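A morning at the Bikance teaching lab
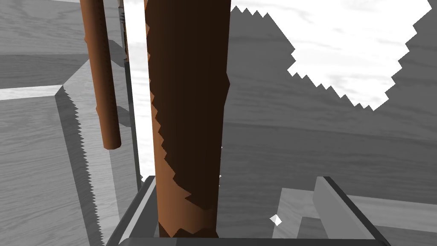
The wrist view in the simulator: dowel and gripper, with a thinner rod behind to the left.

I went to the Bikance open morning in March, mainly to see how they teach a robot by remote control. We have been asked at work to look at this for a packing job, and I had only read about it. The lab is on the upper floor of the Korach building, up a flight of stairs that is badly signposted from the car park. Doors opened at 9.30 and there was coffee.

Visitors were split into groups of 7. Ours started in the simulator room, where there are 4 desks, each with a screen and a hand controller. The software is called Reltico and was written in-house. You move the controller and the arm on the screen follows. A trigger closes the gripper. One pedal starts a recording and another throws it away.

The task they use for newcomers is a dowel. The arm has to take hold of it, carry it clear of the blocks and put it down upright. The picture at the top is the view the robot's own wrist gives, and most of the driving is done from it. The dowel fills the middle and hides a good deal of what is behind, so you learn to use the two fingers as your guide and keep the dowel between them. A second view from the side can be called up, but our instructor told us to leave it alone for the first few tries.

The graphics are rough. Shadow edges come out as steps, including down the side of the dowel, and the wood grain is on nearly everything, blocks and background alike. I asked whether this mattered. The answer was that they change the lighting and the surfaces between recordings anyway, and that a tidy shadow is low on their list. Someone in our group thought it should be higher. It was left there.

My own attempts were poor. I came in too fast on the first and pushed the dowel over. On the second I closed the gripper early, and on the third I got it up but turned my wrist without meaning to and set it down at a slant. The fourth was accepted. The thing I found hardest was stopping. If you hover while you make up your mind, the hover goes into the recording, and the robot may learn to hover too. The staff do it in one smooth movement – approach, short pause, close, lift – and it looks dull, which I gather is the aim.

They ask each new operator for 200 accepted recordings before moving on to anything else. The full set for the dowel task stood at 2,146 when we visited. A board by the door shows the total and is changed by hand at the end of each session. Rejected attempts are kept in a separate folder and labelled with what went wrong, though the labels are a bit hit and miss, and two of the desks seemed to be using different words for the same mistake.

After the break we went through to the other room, where the teaching is done by hand on a real arm. You press a button on the wrist, the joints go slack and you lead the arm through the job yourself. It is much easier to understand than the controller. It is also tiring, and your own arms get in the way of the cameras, so they use it mostly for short moves such as pushing a peg into a hole. The arm is on a Ghasemi bench, a heavy thing with slots along the top for bolting down fixtures. Our group had ten minutes in here and could have done with double that.

There was a question session at noon. Most of it was on cost, and they would not give prices. On time, they said a new operator usually needs two days on the simulator before the recordings are worth keeping. They were clear that work done in the simulator does not carry straight over to the real arm, and that some real recordings are always added before a task is tried out.

Practical notes for anyone going to the next one: parking is free but fills early, lunch is not provided, and you will need flat shoes for the second room. Booking is through the Bikance website. Ask for the early group if you can, as ours had to queue for the hand controllers.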